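Bin picking: grasp order or better detection first?
Student Projects > Arms and Grippers
Started Apr 19, 2024

tbrandt_lab4
We are a team of 2 doing a senior project on bin picking. Industrial arm, parallel gripper, metal bin, painted rectangular blocks. The software is a fork of Ferkari, which the team before us left on the lab machine. We have until the end of the term and I want opinions on where to put the time.

Right now we log every attempt. We have 534 logged so far and 70 of them failed. I went through the failures by hand. Most fall into two groups: the block is close to a wall and the planner can't find a way in, or two blocks touch at an angle and the detector calls them one part.

My partner wants to retrain the detector. I want to change the order we pick in so the hard ones get left until there is more room. We don't have time for both.

greasefitting
Retrain the detector. If it thinks two blocks are one, pick order won't save you. You will send the gripper to the middle of a part that doesn't exist.

m_okl
Disagree with the above. If you pick the easy ones first the touching pair is often all that's left, and then you can nudge it. We did a push move in our club project. One finger, closed gripper, slow, drag the part toward the center and look again. Ugly but it worked for us.

greasefitting
Pushing with a big arm in a metal bin is a good way to bend a finger. What is your force limit?

m_okl
Low. Also we used a foam strip on the finger. I didn't say it was pretty.

Cimby_user
What camera setup? We use the Cimby calibration sheets and our failures at the walls went down a lot after we redid the hand-eye calibration. Ours had drifted by 3 mm and we'd been blaming the planner for it. Check that before you touch anything else.

tbrandt_lab4
Fixed camera. Calibration was last done in the first week of the term. I'll redo it Monday.

Is 3 mm really enough to matter? Our finger clearance is bigger than that.

Cimby_user
It matters next to a wall. Your collision model probably has padding on it already, so you lose the padding plus the error. Print out what clearance the planner thinks it has on a failed one.

pace_rules_reader
Are you entering this in Pace? If so read the section on part contact. Last time I looked, dragging a part on purpose counted as a second attempt. That would settle the pushing question for you.

m_okl
I read that section differently. It says an attempt starts when the gripper closes. A push with the gripper already closed isn't covered.

pace_rules_reader
I would not want to argue that with a judge on the day. Email them and get it in writing.

tbrandt_lab4
We are not sure about Pace yet. It depends on whether the arm is free that week. Good to know though.

More on the setup, as I was asked by message. The bin is sheet metal and pretty worn, with sloped walls inside. The lighter patches where the paint has gone give us bad depth. The bin is next to the table with a bar clamp at the corner.

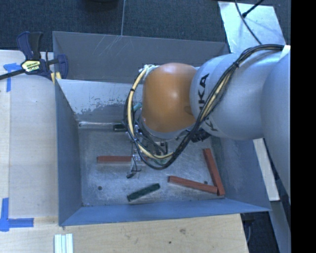 We pick by a score made of height, distance to the nearest wall and how many neighbors the block has. Height is weighted the most, and that comes from the old code where the bin was piled deep. With a single layer it does almost nothing. So my plan is to drop height to near zero and raise the wall term. That is an afternoon of work. Retraining is at least two weeks with labeling.

greasefitting
If it is an afternoon then just do it and stop asking. But run the same layouts before and after. Don't dump the blocks in fresh each time or your numbers will mean nothing.

Cimby_user
Agree with that. And calibration before either one, or you won't know which change helped.

didik_fan
We had the same merge problem with red blocks in our class. We went to Didik for segmentation and it handles touching parts better than what ships with Ferkari. You don't need much labeling, we did it in one weekend. It does have trouble with dark parts on a dark floor.

tbrandt_lab4
We have red and dark green. Green is already the worse one for us.

didik_fan
Then light it from the side and try again. Our green scores came up some after we moved the lamp.

m_okl
Side light on scratched metal is going to give you glare everywhere. I'd put a diffuser on it.

tbrandt_lab4
OK. Order will be calibration, then the scoring change on fixed layouts, then a small test with Didik if there's time left. My partner is fine with that as long as the test really happens. I'll put the log up with the before and after once I have both.

greasefitting
Post the failed ones too.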